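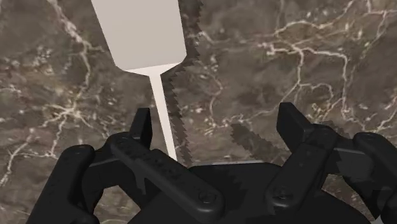

Pesar o no pesar los terneros al destete

pastofino_k
Buenas a todos. Escribo desde una explotación pequeña de vacas de carne y pido disculpas por mi español, que lo aprendí de mayor. Mi pregunta es sobre el destete. Hasta ahora he separado los terneros por edad, todos el mismo día, y los he llevado al cobertizo del otro lado del camino. Este año quisiera decidir por el peso y no por la fecha. Un vecino me dice que con 200 kilos ya están preparados, otro me dice que eso es poco si la madre todavía tiene leche. ¿Ustedes pesan de verdad, o miran el animal y deciden?

vaquero_del_cierzo
Yo miro. Llevo muchos años y no he comprado báscula. Si el ternero come pienso sin que lo empujes, se desteta. La báscula es para quien vende a peso y quiere discutir con el tratante.

grurnis_ganadera
No estoy de acuerdo con el compañero. El ojo engaña mucho con los cruzados de limusín, que parecen más pesados de lo que son. En la finca Grurnis pesamos dos veces: al destete y otra vez en enero. El primer año descubrimos que tres novillas que nos gustaban mucho casi no habían ganado nada. Sin los pesos las habríamos dejado para madres.

pastofino_k
Gracias a los dos. Entiendo que pesar en enero sirve para ver cómo han pasado el cambio. Pero tengo otra duda: ¿qué báscula? He visto unas barras Kidden de segunda mano, para poner debajo de la jaula. El vendedor pide 600 euros y dice que están comprobadas, aunque no tiene ningún papel. Busqué el manual y la página del fabricante me da error 404.

vaquero_del_cierzo
Por ese dinero compras bastantes sacos de pienso. Yo no lo haría.

mt_praderas
Las barras sin manual se pueden usar, pero lleva tú algo con peso conocido cuando vayas a verlas. Yo llevé sacos sin abrir. Pon el mismo peso en una punta y después en la otra: si el número cambia, una de las barras está mal - y repararla sale caro. Mira también el cable, en la parte donde entra al metal.

grurnis_ganadera
Y el suelo tiene que estar firme. Las nuestras las pusimos primero sobre tierra y cada ternero daba una cosa distinta.

lechuza_abu
Entro un poco al margen. Trabajé unos años cerca de Abu Hammour, en una granja de leche, y allí se usaba la cinta torácica para los animales jóvenes. No es exacta, pero si mide siempre la misma persona se ve bien quién crece y quién no. Para un rebaño pequeño puede bastar.

vaquero_del_cierzo
La cinta con terneros de vaca nodriza, que no han visto una persona en todo el verano... te deseo suerte.

lechuza_abu
Tiene razón, aquellos eran mansos, criados con cubo. En la manga se podría intentar.

fadberg_norte
En Fadberg hacemos destete en dos pasos, con la tablilla en la nariz unos días y después la separación. Lo digo porque aquí solo se habla de kilos, y para mí importa más cómo se hace. Desde que lo hacemos así braman menos y no recorren tanto la valla. El peso lo miramos, sí, pero un ternero de buen peso y mal destetado lo pierde en poco tiempo.

mt_praderas
La tablilla obliga a pasar todos por la manga 2 veces. Si tienes poca ayuda, es trabajo. Yo prefiero dejar a las madres al otro lado de una valla buena.

fadberg_norte
Con valla buena también vale. La nuestra no lo era.

pastofino_k
He leído todo con atención. Mi idea ahora es esta: ir a ver las barras con unos sacos, como dice mt_praderas, y ofrecer menos dinero por la falta del manual. Si no las compro, probaré la cinta en la manga, aunque vaquero se ría. Los más ligeros se quedarán con la madre unas semanas más. Lo que no sé todavía es si conviene desparasitar el mismo día que se separan o esperar - en mi zona cada uno dice una cosa.

grurnis_ganadera
Eso pregúntalo a tu veterinario con un análisis de heces en la mano. Nosotros lo hacemos antes, para no juntar todo en un día.

vaquero_del_cierzo
No me río. Pero cuenta cómo te fue con la cinta.

Temas recientes
Pienso de iniciación: ¿en harina o en gránulo?
Cojera en novilla después de cambiar de parcela
Silo de hierba con mucha humedad
Manga de manejo casera, medidas
Seguro para toro prestado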